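Valter 1000 Fabric Shaver: Long-Term Review
By Dale Fehr | 14 Nov 2024
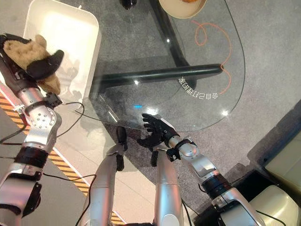 The Valter 1000 is a mains-powered fabric shaver aimed at people who de-pill blankets, sweaters and upholstery in quantity. I bought mine in July to replace a battery-powered Surell that lost speed under load. It has since been used on wool, acrylic fleece, cotton jersey and one short-pile sofa cover.

The head is 46 mm across, with a perforated steel guard over a three-blade rotor. Guard height adjusts in four steps by a threaded ring. The ring has no detents, so the setting drifts if the head is pressed hard. A strip of masking tape fixes it.

Cutting is even on flat knits at step two. On fleece, step three removes pills without thinning the nap. Step one should be left alone on anything looser than jersey; it cut a thread in a Mondico throw on the second pass. Long pile is outside the tool's range at every setting. The fibers wrap the rotor shaft and the motor stalls.

The lint cup is too small. A double blanket fills it several times, and the latch is stiff. Weight without the cord is 646 g, noticeable after half an hour of overhead work on curtains. The cord leaves the handle at a bad angle for left-handed users, a point Agata Zanetti raised when she borrowed it.

Blades are held by one screw and come out for cleaning. The spare rotor I ordered fit without adjustment. The guard is sold separately.

Recommended for flat knits and fleece. The Surell is still the easier tool to pack.

We use cookies to remember your preferences and measure site traffic. Accept | Manage settings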